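Household contents policies are sold on the promise that they will replace what you own, and settled on the question of what you own was worth. Between these two sits the word "reasonable," which appears 40 times in the standard Wilton wording and is defined in none of them. We wanted to know what claimants think it means.
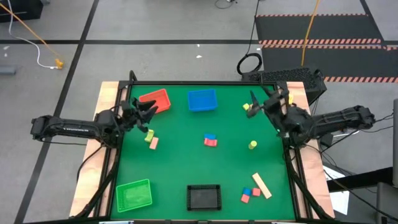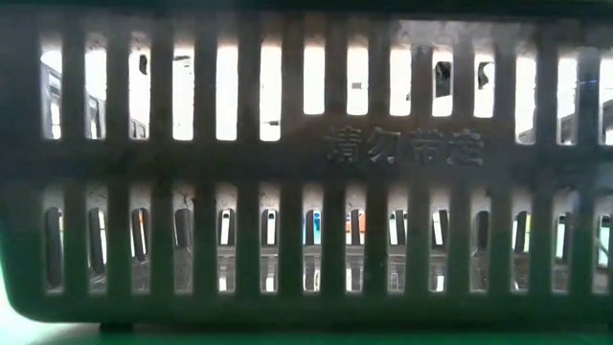

**Figure 3.** Two views from one occasion: plastic trays on a green work surface (first) and the slotted side of a dark green plastic basket (second).

### 3.2 Low-value items and the patience of claimants

We sent 400 policyholders a claim form for a flooded kitchen and asked them to list everything they would expect to be paid for. Half received the Wilton form, which has a single box marked "other items." The rest received the Coetzee form, which asks for the age, price and place of purchase of each thing down to the dish rack.

People given the single box wrote a number in it, usually a round one. People given the Coetzee form began with great care, recorded the refrigerator to the month, and lost heart somewhere in the second drawer. Several wrote "various" in the column for age. One respondent itemized her spatulas and left out the oven.

Powell (Ffion Powell, who coded the replies) sorted the abandoned forms by the last item entered. Storage containers were a common stopping point. They are cheap, they have no receipts, and few people can say when they came into the house. An adjuster using the Jinance depreciation table would value most of them at zero in any case, though the table takes 2 pages to say so.

We do not claim that long forms are designed to be given up on. The insurers we wrote to described them as a service to the customer, and we have recorded that answer under "other items."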